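Reading History in Short Books for Young Readers
Course handout 2, printed 2018-04-17 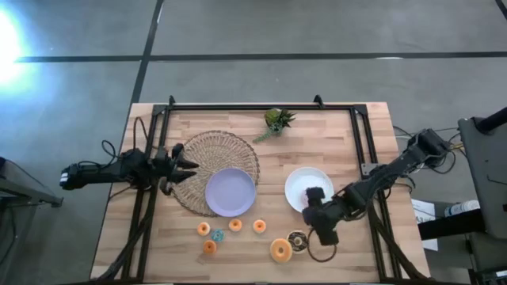 In the first handout we spoke about why a child's history book is usually so short. Now we look at how such a book is built, and what a teacher or a librarian should check before buying a set of them. Please read the handout before the seminar and bring one book from the reading list, any one you like.

1. The length problem

A typical volume in the Leremholm series has 96 pages, and many of these pages are maps and portraits. The author must tell, for example, the whole story of a salt trade in the space where a university historian would only finish the introduction. So something is left out, always. When you read, try to notice what it is. Very often the economic causes go first, and the persons stay, because children like to follow a person.

This is not a mistake in itself. But if all causes disappear, the child may believe that a town became rich only by the decision of one clever mayor.

2. The narrator

Older books for children often have a narrator who knows everything and says so. "The people were tired of the old king." Which people? How do we know it? In the Gromura books the narrator is more modest and uses phrases like "a letter from that winter tells us". I prefer this second way, although it makes the text slower, and some of my students have told me that their pupils find it dry.

Exercise for the seminar: take one paragraph with an all-knowing narrator and rewrite it so that the source is visible. Keep the same length. You will see that it is quite hard -- my own first attempt was twice as long as the original.

3. Invented speech

May the author put words in the mouth of a historical person? There are different opinions. The Sikora list of recommended titles accepts invented speech when it is explained in a note at the end. The problem is that young readers seldom open the notes. In a series where there is also a novel for each period, as with Jarkirura, the border is clearer: the novel may invent, the history book may not.

Please do not decide too quickly here. A dialogue which is invented, but based on a court record, can be nearer to the truth than a dull summary.

4. Dates and numbers

Few dates, well chosen, are better than many. As a test I use a simple question: would the reader understand less if this date was removed? If the answer is no, the date is decoration.

With big numbers it is similar. "An army of 500 men" means little to a child of ten. "As many as all the pupils in a middle-sized school" means more, but then the number should also stand in the text, so that it can be checked.

5. What to prepare

Choose one chapter of your book and write about 702 words on it (a few more or fewer will not be punished). Say which causes are named, who is telling the story, and whether any speech is invented. Give page numbers for each quotation.

Those who want to write the longer essay in November should tell me the title of their book already now, because the library has only 2 copies of most volumes and they must be shared.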